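Décembre, 7 h du matin, café froid

Repris le test du simulateur Kinyua hier soir, trop tard comme d'habitude. La licence d'essai court encore 40 jours, je note vite avant d'oublier. Chez Cisia ils veulent un avis écrit pour la fin du mois, deux pages, et je n'ai que des gribouillis.

Installation : pénible. Deux heures pour les pilotes, une clé de licence refusée, puis acceptée sans que je change quoi que ce soit. Le support Hurko a répondu vite – poli, inutile. J'ai fini par trouver la solution dans un vieux fil de forum, une variable d'environnement à vider. Pas dans la doc, évidement. La doc fait 216 pages et l'index renvoie deux fois sur trois au mauvais chapitre.

Prix : 400 euros par mois et par poste pour la formule de base. Le bras virtuel est compris, la pince aussi, mais pas les scènes « maison », qui sont en supplément. Pour un petit bureau à Dasville ça pique. À négocier, ou alors un seul poste partagé, on se relaie, tant pis.

Rendu de la vue pince : mitigé. Les bois sont beaux de loin, mais les ombres font des escaliers partout. Réglage des ombres au maximum, je crois, à revérifier ce matin. Le carrelage passe mieux. Copié deux vues dans le carnet :

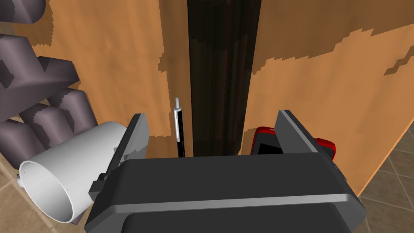
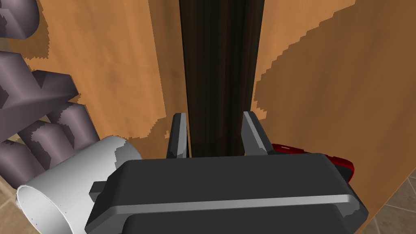 Même coin dans les deux, la tasse blanche couchée à gauche.

Ce qui m'agace

Les objets derrière la pince. Dès qu'il y a du rouge qui dépasse derrière le doigt droit je perds mes repères, je ne sais plus à quelle distance je suis. Il faudrait une seconde vue de côté, elle existe dans le menu mais elle est grisée dans la version d'essai. Demander à Hurko si c'est volontaire. Sûrement.

Le corps de la pince mange tout le bas de la vue. On peut remonter la caméra virtuelle, trois curseurs, aucun n'a d'unité. J'ai tâtonné, sauvegardé, rechargé : valeurs perdues. Recommencé. Perdues encore. Il faut exporter le profil à la main dans un fichier à part, je l'ai compris vers minuit.

Ce qui me plait

La commande des doigts est douce, franchement rien à redire. Réglage fin au clavier, pas de saccade sur mon portable qui n'est pourtant plus jeune. Le mode pas à pas aussi, très bien, on avance d'un cran, on regarde, on revient. Pour former quelqu'un ce serait parfait. Et le journal des essais s'exporte en tableau propre, séparateur au choix, ça m'évite une soirée de bricolage.

À faire
Vérifier les ombres (réglage ou défaut du moteur ?)
Redemander un devis, un poste, sans les scènes en plus
Relire le chapitre sur les contacts, je n'ai rien compris à la friction
Tester sur la machine du bureau, voir si c'est plus fluide
Racheter du café

Pour l'instant je dirais oui pour la formation, non pour le reste à ce tarif. Mais j'ai testé 7 soirs seulement, et deux sont partis dans l'installation. Je n'ai pas encore touché aux scripts, c'est peut-être là que ça vaut le prix – ou pas. Ce soir, si je rentre à une heure correcte. Je file, bus dans dix minutes et toujours pas de chaussures.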